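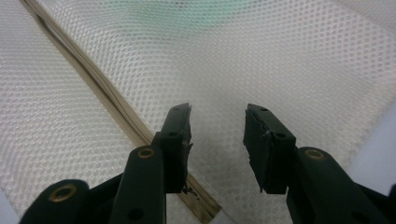 Hubert Camenzind wrote to me that he will believe in household robots when one of them folds 30 shirts without a person standing by. I think that is a fair test, and I don't know of a machine I would trust with it.

Cloth is the hard part. A plate keeps its shape when you pick it up. Mesh fabric with a seam across it bends wherever it likes, and the two fingers have to close on one layer and leave the next one alone.

I fold a basket in 5 minutes on a Wednesday night with the radio on. For now I'll keep doing it.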